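Buscar en la revista Buscar Temas Animales Cuerpo Casa Inventos

¿Por qué abriga una manta? El secreto está en el aire (y también en cómo la doblas)

Octubre. Por Ashley Rowbotham

Llega el frío, te tumbas en el sofá, te echas la manta por encima y a los pocos minutos estás calentito. ¡Qué gusto! Parece que la manta te está dando calor, igual que un radiador. Pues vamos a hacer una prueba muy rápida. Coge un termómetro de los de medir la temperatura de la habitación, envuélvelo en una manta que lleve toda la noche sola en una silla y espera un buen rato. ¿Ha subido? No. Marca lo mismo que antes.

Entonces, ¿de dónde sale el calor? ¡De ti! Tu cuerpo es una estufa que no se apaga nunca. Quema lo que has comido, mueve la sangre de un lado a otro y todo el tiempo suelta calor por la piel. Si no llevas nada encima, ese calor se escapa hacia la habitación. La manta le cierra la puerta.

El aire atrapado

El aire es malísimo transportando calor cuando está quieto. Ese es el truco de casi todo lo que abriga: las plumas de los pájaros, el pelo de los osos, los jerséis de lana, el doble cristal de algunas ventanas. Todos guardan aire y no lo dejan moverse.

Mira una manta de forro polar muy de cerca, con una lupa si tienes. Verás una selva de pelitos enredados que van para todas partes. Entre pelito y pelito hay huecos diminutos, y en cada hueco hay aire que no puede salir corriendo. Tu cuerpo calienta ese aire, el aire se queda ahí, y tú notas que estás a gusto.

Por eso una manta peluda y gordita abriga más que una sábana lisa, aunque las dos midan lo mismo. Y por eso también abrigan más dos jerséis finos que uno un poco más grueso: entre uno y otro queda una capa de aire de regalo.

Gyu-bin Wi, que tiene nueve años y nos escribió desde Clarnton, nos mandó una pregunta buenísima: «Si el aire abriga, ¿por qué tengo frío cuando hace viento, que es un montón de aire?». La respuesta está en la palabra «quieto». El viento se lleva el aire que tu piel acababa de calentar y te pone otro frío en su lugar, y luego otro, y otro más. No te da tiempo a calentarlos todos.

¿De qué está hecha?

Aquí viene una sorpresa. La lana crece en las ovejas, el algodón crece en una planta, pero el forro polar casi siempre es de poliéster, y el poliéster es un plástico. ¡Sí, de la misma familia que muchas botellas de agua! De hecho, hay mantas y chaquetas que se fabrican con botellas recicladas.

Se hace más o menos así. Primero se lavan las botellas y se trituran hasta que quedan en trocitos. Los trocitos se funden y esa pasta caliente se empuja por una placa llena de agujeritos, como cuando aprietas plastilina en el juguete de hacer espaguetis. Salen unos hilos finísimos. Con ellos se teje una tela que al principio es bastante lisa y sosa. Entonces pasa por unos rodillos con púas pequeñitas que la cepillan una y otra vez, tiran de las hebras y las levantan. La tela se pone despeinada y suave. Después se recorta para que todo el pelo quede igual — es como ir a la peluquería, pero con metros y metros de manta.

En el museo textil de Tirska hay una de esas máquinas de cepillar, y los viernes la ponen en marcha. Graham Ellwood, que trabaja allí, nos dejó tocar la tela antes y después. La de antes parecía una camiseta de deporte. La de después daban ganas de llevársela a casa. Uno de los rodillos que tienen en el museo lleva 2.744 púas, y lo sabemos porque una clase entera las contó una mañana de lluvia. ¡Menuda paciencia!

Hay otra tela muy mullida que seguro que has tocado: la chenilla. Se parece a una oruga peluda, y de hecho «chenille» quiere decir «oruga» en francés. Cada hilo tiene un centro retorcido y un montón de pelillos cortos que salen hacia los lados. Se usa mucho para las fundas y las colchas que se ponen encima del sofá.

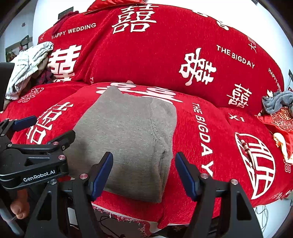 Doblar también es ciencia

Una manta abierta es enorme. Una manta doblada cabe en un cojín del sofá. ¿Ha desaparecido algo? No, claro. La tela es la misma, solo que ahora está en pisos, unos encima de otros.

Vamos a contar los pisos. Si doblas una manta por la mitad, tienes dos capas. La doblas otra vez y tienes cuatro. Otra vez, ocho. Otra vez, dieciséis. Con cada doblez el número se multiplica por dos, y eso crece rapidísimo. Si pudieras doblarla diez veces seguidas tendrías más de mil capas, y el montón sería más alto que tú. Pero no podrás, por mucho que te sientes encima. El paquete se vuelve tan grueso y tan pequeño que ya no hay manera de plegarlo. Prueba con una hoja de papel: a la sexta o la séptima vez se planta y dice que no.

Con una manta gordita te vas a parar antes que con el papel. Fíjate en el borde por donde se dobla. En el papel queda una línea afilada, y en la manta queda una curva redonda, porque todas esas capas peludas tienen que dar la vuelta a la esquina y ocupan sitio.

Jordan Hollis da clase a niños de siete y ocho años en la escuela Goodall, y todos los otoños organiza con ellos una mañana de doblar mantas. Empiezan en parejas, cada uno agarra dos esquinas, caminan hasta encontrarse y se pasan las puntas. «Al principio se retuerce todo y se mueren de risa», nos contó. «Luego alguno descubre que hay que estirar antes de caminar, y se lo explica a los demás mejor que yo».

Si estás solo, puedes hacerlo así:

Extiende la manta en la cama o en el suelo limpio. Alísala con las manos desde el centro hacia fuera.

Coge las dos esquinas de un lado corto y llévalas hasta las del otro lado. Que coincidan bien.

Alisa otra vez. El aire que se ha quedado dentro hace bultos, así que empújalo hacia los bordes.

Dobla de nuevo en la otra dirección. Ya tienes cuatro capas.

Ahora dobla en tres, como una carta. Lleva un lado hacia el centro y tapa con el otro.

Y ya está. ¡Doce capas! (Cuatro por tres, puedes comprobarlo levantando el borde y contando.)

¿Y si la enrollo?

También vale. Una manta enrollada ocupa casi lo mismo y no se le marcan tanto las arrugas, por eso la gente que va de acampada lo hace tanto. Lo malo es que rueda. En una estantería va mejor doblada y en una mochila va mejor enrollada.

Si la aprietas mucho, en cualquiera de los dos casos, ocupa todavía menos. ¿Adivinas por qué? Estás echando fuera el aire. Casi todo lo que parece «manta» es aire con un poco de tela alrededor. Cuando vuelves a sacarla, sacúdela fuerte: los pelitos se separan, el aire entra otra vez y la manta recupera su grosor. Una manta aplastada abriga peor hasta que le das esa sacudida.

Un experimento para hacer en casa

Necesitas dos vasos iguales con tapa, agua templada del grifo, un termómetro de cocina, una manta o bufanda peluda y un papel para apuntar. Pide ayuda a una persona mayor con el agua.

Llena los dos vasos hasta la misma altura, con 300 mililitros en cada uno, y tápalos. Mide la temperatura de los dos y apúntala. Envuelve uno con la manta y deja el otro sin nada. Espera 20 minutos. Mide otra vez.

¿Cuál se ha enfriado menos? Seguramente el de la manta, porque el aire atrapado entre los pelitos no deja que el calor se vaya tan deprisa.

Y ahora la parte que más me gusta. Repítelo, pero pon agua fría de la nevera en los dos vasos. Antes de mirar, haz tu apuesta: ¿la manta calentará el agua? Mucha gente dice que sí. Pero el vaso envuelto se mantiene frío más tiempo. La manta frena el calor cuando quiere salir y también cuando quiere entrar. Hay quien envuelve los helados en una manta para llevarlos de la tienda a casa, y hace muy bien.

Cosas que preguntáis mucho

¿Por qué la manta suelta chispas cuando la sacudo a oscuras? Es electricidad estática. Al frotarse contra tu ropa o contra otra tela, el poliéster se carga, y esa carga salta en forma de chispa pequeñita. En invierno pasa más, porque el aire de casa suele estar seco.

¿Por qué se le hacen bolitas? Los pelitos sueltos se enredan unos con otros al rozar. Se pueden quitar con un peine especial y con mucha calma.

¿Se puede planchar? El forro polar, mejor no. Recuerda que es plástico, y al plástico no le sienta nada bien una plancha caliente.

¿Cuántas mantas hacen falta para dormir bien? Depende de ti y de tu casa. Nigel Mottram, un lector de Teltden que es abuelo de cuatro niños, nos cuenta que cada uno de sus nietos pide un número distinto, y que el más pequeño las pide todas.

Si haces el experimento de los vasos, mándanos tus números y un dibujo. Con el experimento del mes pasado recibimos 1.437 dibujos, y los hemos mirado todos. ¡Queremos más!

También te puede interesar

¿Por qué flotan los barcos de hierro?
Cómo se tiñe la lana con cebolla
El misterio de los calcetines desparejados
¿Qué hay dentro de un cojín?
Los pingüinos y sus abrazos gigantes
Haz tu propio telar con una caja de cartón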